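3.2 Layout of the preparation surface

The second part of the study concerned how people place food and dishware on a shared table before a meal is prepared. Earlier work on domestic kitchens has mostly described the path of the cook between sink, stove and refrigerator. Less attention has been given to the table itself, and to the empty space which people keep between one item and the next. Following the terms of Kuzmenko, we call this space the "clearance" of an item.

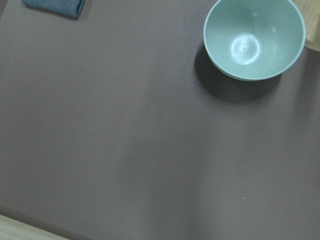 Clearance was considered first for bowls, which in the Fletport interviews were the item most often named as "in the way". Participants said that a bowl needs more room than its foot would suggest, as the hand comes to it from the side and the rim is wider than the base. The pale green bowl is of this type: its wall narrows toward the foot, and the inside is glazed and slopes down smoothly to a flat base. With such a form the table near the foot stays free, but it is hard to use for anything tall. We therefore measured clearance from the rim and not from the foot, also for plates.

The citrus task was chosen for the layout analysis because it needs few tools and is familiar in most households. Participants in the Harasym group, 32 adults in total, were asked to arrange the table for slicing fruit and serving it. They received no instruction on where the board should go. Whole fruit and sliced fruit were coded separately — a lemon changes its role on the table once it has been cut. 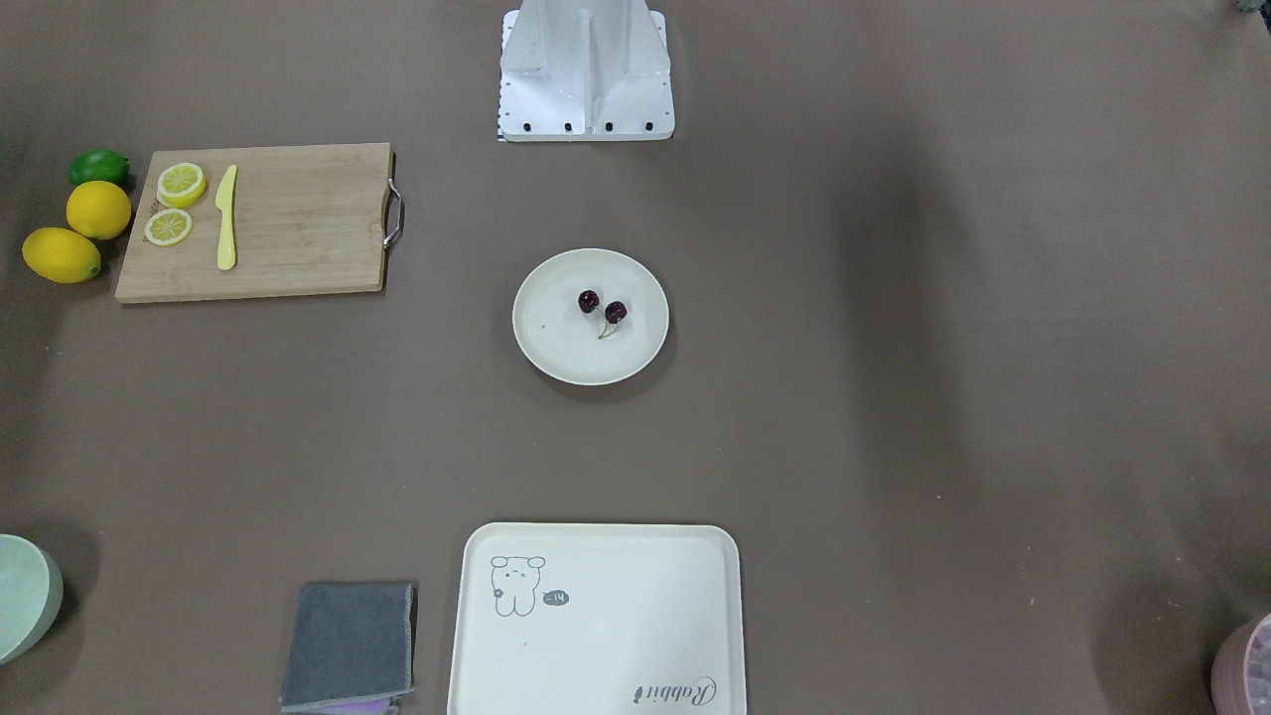
Figure 4. Citrus layout, with whole fruit to the left of the cutting board and lemon slices and a pale yellow knife on it.

In the layout of Figure 4 the lime and one of the lemons are close against the board, while the off-white plate stands apart in the centre of the table. We code this as a "near store, far serve" layout. The knife is placed on the board beside the slices, so it does not take any clearance of its own. Oksana Kuzmenko (personal communication) has remarked that a knife kept on the board should be treated as part of the board, and we have adopted this rule in all the coding.

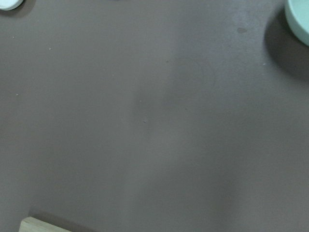 The colour of the dishware was not included as a variable. In the pilot at Grukis, two coders disagreed on whether light dishes made a table look more crowded, and the question was left for later work. Layouts were coded a second time after an interval of 10 days, and where the two codings differed, the later one was kept. The total number of coded layouts was 119.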